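The Interim Tenant

Milagros Calvo took the flat at Akbridge Court on the strength of one sentence in the listing, which said that the building "enjoyed a settled community". She had spent six years above a kebab shop and thought she might like to be settled near.

The letter came on her second morning. It was addressed to The Interim Tenant and signed by the Residents' Correspondence Desk, and it welcomed her, reminded her that the lift was not a place for conversation, and asked her to state her position on the geraniums.

She had no position on the geraniums. She wrote back to say so, politely, on the nice paper.

The reply was under the door before lunch. The Desk thanked her for her hostility, which it had noted, and enclosed the file. The file ran to 176 pages. It began with a complaint from a Mr Zorkau on the fourth floor, who held that geraniums were a balcony plant and had no business in a lobby, and it went on through letters, replies, replies to replies, and a very bitter poem. Somewhere past the middle, a Mrs Onsri had submitted a pressed leaf as evidence. Somebody had stapled through it.

Milagros read the whole thing in the bath. By the time the water had gone cold she found that she did have a position, and that Mr Zorkau could go and boil his head.

She put this in writing.

Terms of Engagement

It was a good autumn, all told. She bought a proper pen. She learned that a letter beginning "I am surprised" meant war and that one beginning "I am not surprised" was worse. She went through a box of envelopes and then another, and her mother, on the phone, asked whether she was seeing anyone.

"I'm seeing a lot of Mr Zorkau," said Milagros. "On paper."

"Is he tall?"

"He writes tall."

She had never met him. She had never met any of them, come to that. The lift was always empty and always on its way somewhere else. Once she heard a door close on the landing below and ran down in her socks to find a warm smell of toast and an umbrella, dripping. She left a note on the umbrella. The umbrella's owner replied, at length, that notes on umbrellas were covered in Appendix C.

In October the service charge went up to £2,938, and the building forgot the geraniums for nearly a week. Mrs Onsri proposed a rent strike. Mr Zorkau pointed out that they all owned their flats apart from the Interim Tenant, who was therefore asked to strike on everyone's behalf. She declined. Her next letter from the Desk was addressed simply to Calvo.

She thought about leaving, in the evenings mostly, with the curtain pulled back and the street a long way down among its trees. 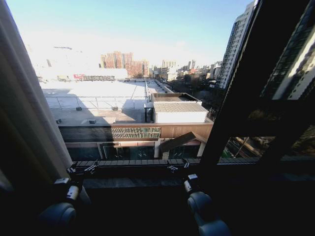 A Visit to the Lobby

What settled it was a small card in the lift, advertising a wine and cheese evening hosted by Trurketti, the managing agents, so that residents might finally put faces to names. Milagros ironed a blouse.

At seven o'clock she went down. There was a table with a paper cloth, 40 glasses set out in rows, a great deal of Edam, and a young man from Trurketti with a badge and a hopeful expression. The geraniums stood by the post boxes. They were plastic. She bent down and checked.

"Am I early?" she said.

"You're the first I've ever had," said the young man. "I do this every year."

They ate some of the cheese. He asked how she was finding the place, and she said that it was a settled community, and he wrote that down. At half past eight he began putting the glasses back in their boxes, and she helped him, and took the rest of the Edam up in a napkin.

There was a letter under her door. The ink had smudged a little, as though it had been finished in a hurry.

"Madam," wrote Mr Zorkau. "I am not surprised to learn that you attended."

She uncapped the pen and got out the nice paper.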